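6 min read
418 shares · 24 comments

A Semester in the Tuning Elective: Questions for Syahrul Sumampouw

The acoustics and tuning elective at Nondholm meets in the second-floor practice wing, in the room that used to hold the choir library. It counts as a half credit in either music or physics. Syahrul Sumampouw has taught it since the school added it to the course catalog, and he agreed to go through the syllabus, the grading and the equipment with us before registration for next year opens in April.

The course begins with the harmonic series. Students spend the first two weeks measuring partials on strings before any discussion of scales or temperament. Sumampouw said the order is deliberate.

"If I start with equal temperament, they treat it as given and everything else as a deviation from it," he said. "I want them to have the ratios first. Two to one, three to two, five to four. Then we get to the keyboard and they can see what was adjusted, and by how much."

The measurements are done on monochords that the class strings itself. Each student tunes the open string to a reference pitch, places the bridge by ratio, plucks, and records the result with a spectrum analyzer on a laptop. Results are entered in a shared spreadsheet in hertz and in cents. Students who took physics first tend to prefer hertz. Students who came through band or orchestra usually switch to cents within a week.

"Cents are easier to compare," Sumampouw said. "A difference of 4 hertz means one thing at the bottom of a cello and something else at the top of a flute. I still make them do the conversion by hand on the first quiz. It is one logarithm. They can manage one logarithm."

The second unit covers temperament. The class tunes a small electronic keyboard to Pythagorean, quarter-comma meantone and equal temperament in turn and plays the same set of chord progressions in each. Written work for this unit is a two-page comparison, and the rubric requires that any statement about how a chord sounds be accompanied by the size of its intervals.

"I get a lot of adjectives in the first draft," he said. "Warm, sour, bright. I circle them and write 'how many cents' next to each one. By the second draft most of the adjectives have numbers attached, and a few have been removed."

Asked whether students hear the differences reliably, Sumampouw said it depends on the interval and on the instrument. Beating in a mistuned fifth is audible to nearly everyone after a few minutes of practice. Thirds take longer. The wide major third of equal temperament is familiar enough that some students mark the pure third as flat on the first listening test.

"That is a correct observation, in a sense," he said. "It is flat compared with what they know. I mark it wrong if the question asked which one beats. I mark it right if the question asked which one is lower."

Listening tests are given through Ploker, a program the department adopted after two years of using recordings. It generates interval pairs at random and logs response times along with answers. Sumampouw does not grade response time. He does look at it.

"Somebody who takes nine seconds and gets it right is counting beats," he said. "Somebody who takes one second and gets it right is recognizing the interval. Both are fine. They need different practice."

The third unit is the one most students sign up for. Working in pairs, they design and build a wind or percussion instrument that has to produce at least five pitches, each within 24 cents of its target. Materials are limited to what can be cut with the tools in the shared workshop. Past projects include end-blown flutes, stopped pipes, tongue drums and a set of tuned slabs that was accepted after some discussion of whether the fifth slab was one of the five pitches or a repeat of the first.

For pipes, the class begins with the standard formula for an open tube and then applies an end correction. Sumampouw said the correction is where most of the errors come in.

"They calculate the length, cut to the length, and the pipe is flat," he said. "The air column is effectively longer than the tube. So I ask them to cut long on purpose, measure, work out what the correction is for their diameter, and then trim. You can take material off. Putting it back is a different project."
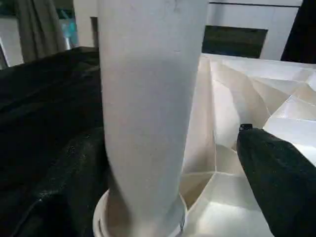 White cylinder in its round base.

Each pair keeps a build log. Entries have to include the air temperature, which affects the speed of sound enough to matter at the tolerance the assignment sets. One group last year spent a week refining a pipe in a cold room and found it sharp on the day of the assessment, when the heating was on. Sumampouw allowed them to submit a calculation of the expected shift along with the instrument, and graded both.

"The calculation was better than the pipe," he said.

The analyzer software, Flovon, is installed on the music lab computers only. Students who work at home use a phone tuner and repeat the final measurements at school. Sumampouw asks for three readings of each pitch and takes the middle one. He said a single reading from a student-built flute is not worth much, as breath pressure alone can move the pitch by more than the tolerance.

The final unit covers rooms. The class measures reverberation time in the practice wing, the cafeteria and the auditorium, using a starter clap and, where the building schedule permits, a balloon. The cafeteria figures are taken after lunch has been cleared. Students then compare measured values with values predicted from surface area and absorption. Agreement is usually good in the practice rooms and poor in the auditorium, where the balcony complicates the geometry.

Grades are weighted 50 percent on the build and its log, with the rest divided between quizzes, the temperament paper and the room report. There is no final exam. There is a ten-minute demonstration, in which each pair plays its instrument and answers questions from the rest of the class. Playing ability is not assessed.

"I have had very good players build poor instruments and the reverse," Sumampouw said. "The demonstration is there so they have to explain a measurement out loud. That is harder than writing it down."

He described one change planned for next year. The build assignment will come with a short reading packet on the Tran collection, a set of regional flutes on loan to the school's display case, with bore and hole measurements supplied. Pairs will be able to copy one of these designs in place of an original one, provided they explain any difference in pitch between their copy and the source.

"Copying is a reasonable way to learn this," he said. "The hole positions on those flutes were worked out for fingers as well as for pitch — our students tend to forget the fingers. We had a flute last year with two holes that could not be covered by the same hand. It was in tune."

Enrollment for the elective requires Algebra 2 or concurrent enrollment in it. Reading music is helpful in the second unit and is not required. Students who have taken AP Music Theory may skip the first listening test, though Sumampouw recommends that they take it anyway.

"They are used to naming the interval," he said. "I am asking for its width."

Course request forms are available in the counseling office.

24 comments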